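Bamura Tabletop Kit – Overhead Manipulation Bench for Policy Evaluation

Eltberg Robotics / Research Equipment / Benches and Object Sets

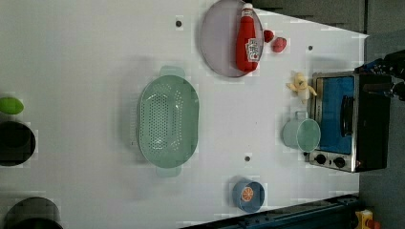
Bamura bench from the overhead camera, kitchen object set with toaster oven.

Bamura is a bench, object set and scoring package for labs that train manipulation policies and need to compare them fairly. It grew out of our own work on layout shift: how much a policy loses when the objects stay the same but their positions change.

The kitchen set mixes food pieces with ordinary items such as a colander, a mug, a bowl and a ketchup bottle. Colours and sizes vary on purpose. Pieces can be placed on the bare table or on top of one another, so a layout can include a bottle on a plate or a fruit slice in a bowl.

What it measures

Each policy is run on 100 layouts it has not seen in training. A layout file gives the position and heading of every object, and the overlay tool shows the target outline on the live overhead view so the operator can match it by hand. An attempt counts only if the object is released in the goal area and stays there for five seconds. Dropped objects are scored as a miss, with the point of failure logged separately.

Result from our lab

We used the bench to test Harb, our method for re-weighting demonstrations by layout. The training set was 1,968 demonstrations. Plain behaviour cloning did well on familiar layouts and fell off sharply once the plate and the oven changed sides. Harb closed part of that gap. It did not help with thin pieces lying flat, where most failures were still at the grasp.

The method note by Kai Rathjen is supplied with the software, along with the logs for every scored attempt. It was last revised in June.

Supplied with the bench

White table top
Kitchen object set
Overhead camera mount
Layout files and overlay tool
Cloltivov scoring software, one lab licence
Harb reference code and method note

Arm, gripper and camera are sold separately. Cloltivov reads joint and gripper states over a standard network connection and will work with most research arms.

Setup notes

Mount height above the table top is 116 cm. Run the colour check before the first session and again if the room lighting changes – glossy pieces are the first to cause trouble. Replacement objects are matched by colour and can be ordered singly.

Availability

Built to order. Contact Eltberg for a quote, or ask for the sample logs if you would like to see the scoring format first.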